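Carys Cadwaladr Adds Second Night After First Show Sells Out

Home > Music > News

Singer and songwriter Carys Cadwaladr has added a second night to her winter run at the Unora, the venue said in December 2024. Tickets for the first show were gone in 20 minutes. The new date goes on sale to the mailing list first and to everyone else the following morning.

Cadwaladr will play her third album, Kilosach, from start to finish on both nights, then take a short break and come back for older songs. The album came out in the spring on the small label Deltard and has done better than either of her first two. It was recorded with a five-piece band, and the same players will be on stage for both shows.

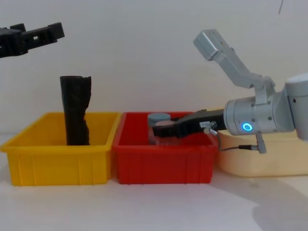

The Unora holds 1000 people standing, but the floor will be partly seated for these concerts, which brings the number down. A block of 154 seats in the balcony has been held back for the second night and will be sold at the door. Each buyer is limited to two.

"We had people writing in from out of state asking if there was anything left, and there wasn't," said Madalena Ramalho, who books the venue. "Carys was free the next night and so were we. It took one phone call."

Opening both nights is the guitarist Simão Teixeira, who played on two of the Kilosach songs and has a record of his own due next year. He goes on at 7:30. Doors are at 6:45, and the coat check opens with them.
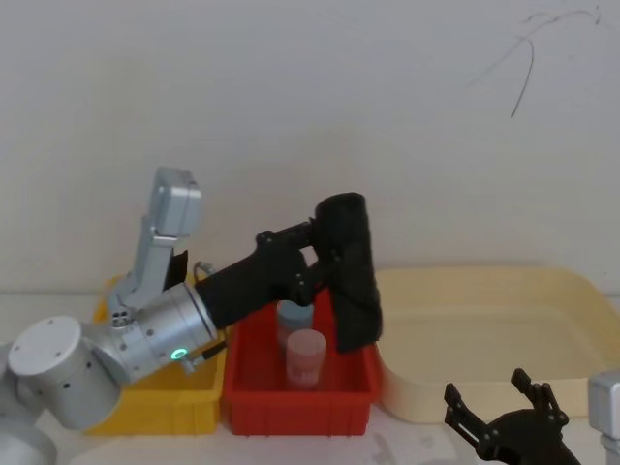 Will tickets from the first night be good for the second?

Tickets are valid only for the date printed on them. Anyone who wants to switch can return theirs to the box office up to 5 days before the show and buy for the other night if seats remain. The booking fee is not refunded.

The shows will be recorded for a possible live album, though Deltard has not set a release date. Producer Rattana Boonchu, who worked on Kilosach, will run the sessions from a room behind the stage. Audience members are asked to keep phones put away during the first half – the second half is open to photos without flash.

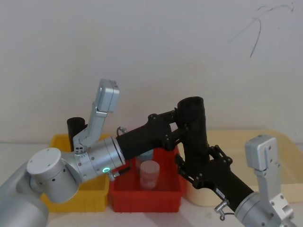 Cadwaladr has kept the staging simple on this tour, with no video screens and very little color. Designer Aurora Veloso said she wanted the band to stand against something as pale as the white wall behind the tabletop in the photo, with the lighting doing most of the work. The backdrop is a single pale cloth, and it stays up for the whole set.

After the Unora the band has one more date, at the Canpolat, before taking the rest of the winter off. That show still has tickets in all sections.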